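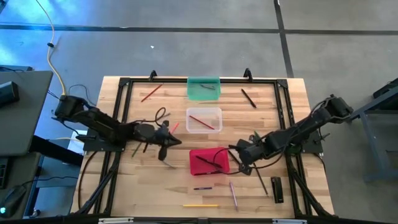 **Los cuadernos de guardia del puerto: leer, copiar, ordenar**
Notas para la charla, julio de 2018. Cuarenta minutos más preguntas.

## 0. Antes de empezar

- Repartir la hoja con las dos páginas de muestra. Que la miren mientras se sientan.
- Agua. Mando de las diapositivas. Probar el micrófono con la puerta cerrada, la sala tiene eco.
- Saludar y decir quién soy en una frase. La biografía ya está en el programa.

## 1. De qué hablo (3 min)

Los transbordadores entre Ostport y Gedar llevaron durante décadas un cuaderno de guardia en la oficina del muelle. Lo escribía a mano la persona de turno: hora de salida, viento, pasaje, incidencias. Cuando se cerró la oficina, los cuadernos acabaron en un armario y después en nuestro archivo.

Recibimos 11 cuadernos. Suman 3048 páginas escritas. Hoy tenemos transcritas 2465.

Voy a contar cómo los leemos, qué criterios seguimos al copiarlos y en qué nos equivocamos el primer año. El catálogo en línea queda para otra charla. Quien quiera saber de bases de datos puede hablar luego con Aishwarya Raju, que la diseñó.

*(Pausa. Diapositiva de la cubierta del cuaderno 1.)*

## 2. Qué hay en una página (6 min)

Pedir que miren la muestra A de la hoja.

Una página corriente tiene cuatro columnas trazadas a regla. La primera es la hora. La segunda, el barco, casi siempre abreviado. La tercera, el viento y el estado del mar. La cuarta es la ancha y se titula «Observaciones».

Las tres primeras columnas son repetitivas y se copian deprisa. La cuarta ocupa casi todo nuestro tiempo. Leer en voz alta estos tres ejemplos, despacio:

> «Sale con retraso de 20 min. Esperamos al médico.»

> «Una vaca embarcada sin papeles. Se avisa a Gedar.»

> «Niebla. No sale. No sale. No sale.»

Comentar el tercero. Las tres frases están escritas en tres momentos distintos de la misma mañana. Se sabe por el trazo: la primera es fina y negra, las otras dos son azules y más gruesas. En la transcripción simple esa información se pierde. Volveré a ello en el apartado 4.

Muestra B: página de cierre de mes. Totales de pasaje, firma de quien cierra y firma de quien revisa. Muchas sumas están corregidas. Dejamos la cifra tachada y la corregida, en ese orden.

Si alguien pregunta por datos personales: los nombres de pasajeros se sustituyen por iniciales en la versión pública. Los nombres del personal se mantienen, salvo petición de la familia. Hasta ahora ha habido una.

## 3. Las manos (8 min)

En archivística llamamos «mano» a la letra de una persona. Hay que decirlo, parte del público viene de fuera.

En el cuaderno 4 trabajaron por lo menos seis manos. A cada una le dimos una letra mayúscula y una ficha con rasgos: cómo hace la *g*, si une la *t* con la *h*, si cruza el siete, dónde coloca el punto en las horas. La ficha es una cara de folio. Si ocupa más, no la usa nadie.

Mano C: inclinada a la derecha, muy rápida, sin tildes. Turno de noche casi siempre.

Mano D: letra de escuela, redonda, con margen. Escribe frases completas. Para quien transcribe es un descanso.

Mano F: mayúsculas de imprenta. Fácil de leer y difícil de atribuir, porque otras manos también usan mayúsculas cuando anotan avisos.

Lo de atribuir importa por dos motivos:

1. Las abreviaturas cambian con la mano. «P.» es «pasaje» en la D y «popa» en la C. Si no se sabe quién escribe, se interpreta mal.
2. Se reconstruyen los turnos. No conservamos los cuadrantes de personal y esta es la única vía.

Contar lo de Trinh Lâm. Llevaba dos semanas con el cuaderno 6 y se dio cuenta de que la mano C desaparecía siempre los mismos días del mes. Lo cruzó con las nóminas que guarda el ayuntamiento de Jondedstead y cuadraba con los permisos de un empleado. Desde entonces la mano C tiene nombre. No decirlo en la sala: la familia ha pedido esperar a la publicación.

*(Diapositiva con las fichas C, D y F. Dejarla puesta un rato.)*

## 4. Tintas y útiles (7 min)

Esta parte suele gustar. No alargarse.

Los cuadernos más antiguos están a pluma y a lápiz. Luego aparece el bolígrafo, primero en las firmas y unos meses más tarde en todo lo demás. El lápiz no desaparece nunca del todo: en el muelle llueve, y con la página húmeda el lápiz sigue escribiendo.

Qué miramos en cada entrada:

- color del trazo;
- si es pluma, bolígrafo o lápiz, cuando se distingue;
- si el color cambia dentro de la misma entrada.

Lo apuntamos con un código de dos letras en el margen de la transcripción. «BA» es bolígrafo azul, «LG» lápiz gris. Cuando hay duda ponemos «XX» y seguimos. Al principio discutíamos cada caso y se nos iba la tarde.

Para entrenar el ojo hacemos un ejercicio muy barato. Se reparten útiles distintos, cada persona copia la misma línea con todos y se compara la muestra con la página original. Con diez minutos basta para que alguien nuevo distinga una pluma cargada de un bolígrafo que pierde tinta.
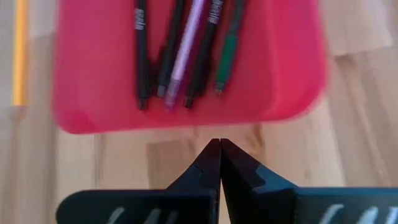 *Bolígrafos en una bandeja de plástico.*

Advertencia que hay que dar siempre: el ejercicio se hace lejos de los originales. En la mesa de consulta solo se admite lápiz. La norma vale también para mí, y me la han tenido que recordar.

Sobre los colores, un aviso. El negro de algunas tintas vira a marrón y el azul se apaga. Lo que hoy parece otra tinta puede ser la misma con más luz encima. Por eso el código describe lo que se ve ahora y lleva la fecha de la lectura al lado.

## 5. Normas de transcripción (7 min)

Las normas caben en dos páginas. Leer en pantalla solo estas:

- Se copia lo que pone, con sus faltas.
- Las abreviaturas se desarrollan entre corchetes.
- Lo ilegible se marca con un guion largo por palabra. Nada de adivinar.
- Lo tachado se copia si se lee.
- Los dibujos se describen en una línea. Hay bastantes barcos y un perro que reaparece en el cuaderno 7.
- Las horas se dejan como están. No se pasan a formato de 24 horas.

La última nos costó un disgusto. El primer año normalizamos las horas del cuaderno 2 y resultó que la oficina había usado dos sistemas a la vez, según el turno. Convertimos salidas de la mañana en salidas de la noche. Hubo que rehacer el cuaderno entero, tres meses de trabajo.

Segunda equivocación: dejar que la misma persona transcribiera y revisara. Se relee lo que uno cree haber escrito. Ahora revisa siempre otra, y las dudas se apuntan en una lista común que se mira los jueves.

Tercera: empezar por el cuaderno 1. Es el peor conservado y el de letra más difícil. Si alguien de la sala va a empezar algo parecido, que busque un cuaderno del medio, con letra buena, y deje los extremos para cuando el equipo tenga práctica.

## 6. Dinero y ritmo (4 min)

Decirlo sin rodeos, siempre lo preguntan.

El gasto del año pasado fue de unos 3000 euros. Cajas y carpetas de conservación, la mayor parte. El resto, viajes a Gedar para consultar los registros de la otra orilla. El escaneado lo hizo el personal del archivo en horas de trabajo y no está en esa cifra.

En un buen día una persona saca ocho páginas de la mano D. De la mano C, tres. No sirve de nada calcular medias: depende del cuaderno y de la niebla, porque los días de niebla tienen más texto.

Quedan el final del cuaderno 9 y los dos últimos. En agosto paramos.

## 7. Para qué sirve (4 min)

Dos usos que ya se están dando:

**Meteorología local.** Las columnas de viento son continuas y están anotadas siempre desde el mismo punto del muelle. Una profesora de instituto las usa con su clase para compararlas con las de ahora.

**El barco Âu.** Aparece en los cuadernos 5 a 8 y en ningún otro papel del archivo. Hizo la línea como refuerzo en verano. Sabemos su capacidad por los totales de pasaje y sabemos que tenía problemas con el motor porque las observaciones lo repiten cada pocas semanas. Mostrar la entrada larga de la mano D. Si voy mal de tiempo, saltarla.

Un uso que no esperábamos: gente que viene a buscar un día concreto. El día de una boda, el día que llegó un abuelo. A veces está y a veces hay una línea que dice «Sin novedad». Se la llevan fotocopiada igual.

## 8. Preguntas probables

**¿Por qué no lo lee un programa?**
Hicimos una prueba con veinte páginas. La mano F salió bien, las demás no. Corregir llevaba más tiempo que copiar. La repetiremos cuando tengamos todo transcrito.

**¿Se pueden ver los originales?**
Sí, con cita, de uno en uno. El 1 está retirado hasta que se restaure la encuadernación.

**¿Se puede colaborar desde casa?**
En revisión, sí. Se envían las imágenes y la transcripción y se devuelve una lista de dudas. Recoger correos en la hoja de la entrada.

**¿Y los cuadernos de la orilla de Gedar?**
Existen, por lo menos los cuatro que hemos consultado allí. Los guarda su capitanía. Hay conversación abierta y no puedo decir más.

## Al terminar

Recoger las hojas de muestra que dejen en las sillas. Devolver el adaptador en conserjería. Pasarle a Aishwarya las preguntas sobre el catálogo.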